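From: Selim Ateş
To: neighbors list
Date: 3/25/20
Subject: Re: Hard water, again

Zoriana has asked a fair question and I have opinions, so get comfortable. Two photos first.

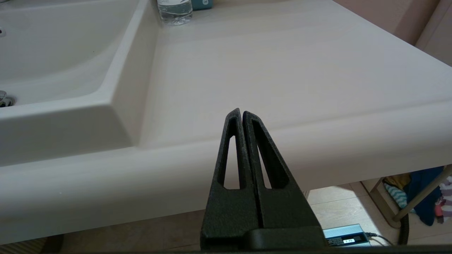
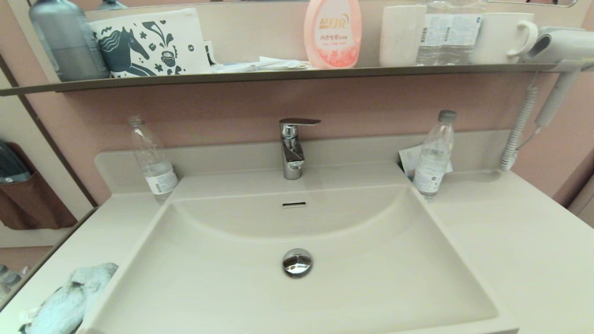

Pale countertop and built-in basin, both photos.

On Wed, Zoriana Karpenko wrote:
> Has anyone on the Yazzie Street side bought one of those Brisar
> softeners? The man at the door told me my pipes had maybe two
> good years left. He was very sad about it. He also had a
> payment plan. My kettle looks like the inside of a cave, so I
> am tempted, but I would like to hear from someone who isn't
> on commission.

I am not on commission, although I did sit through the same speech last fall and feel I should have been paid for it. He did the thing with the drops in the glass. The water went cloudy, he looked at me, I looked at the water, and we observed a moment of silence.

What he did not mention is that the drops make any hard water go cloudy, and that ours has been hard since before either of us moved in. My pipes are older than the salesman. They are doing better than my knees.

We ended up not buying the Brisar. We bought a Brinier, secondhand, from a cousin in Skistis who was moving and wanted $300 for it, hauling not included. I hauled it. It now lives in the basement next to the dehumidifier and the two of them hum in slightly different keys.

Does it work? The kettle is clean. The shower feels slimy for the first week and then you forget it ever felt any other way. It eats salt, though, about a bag a month, and the bags are heavy and the stairs are steep, so factor in your back. I also ran the kitchen cold tap around the softener, which I would do again, as the tea tasted like a polite apology otherwise.

If all you want is to fix the kettle, buy a bottle of white vinegar. Half vinegar, half water, boil, leave it 20 minutes, pour it out and rinse more times than you think you need to. I did not rinse enough the first time and served my mother-in-law a cup of something close to salad. For faucets, soak a rag in the same stuff, wrap it around the spout and go do something else. Keep it off natural stone. Ask me how I know, or better, don't.

The house at number 22 has one of those magnet gadgets clamped on the pipe and swears by it. I have seen their kettle.

If you do want to look at the Brinier before deciding, I can send you photos of the dial and the manual, which is mostly in German. I would offer a tour, but we all know how tours are going right now. Maybe in April.

Selim

P.S. Whoever borrowed the long pipe wrench, I'm not mad, just leave it on the porch.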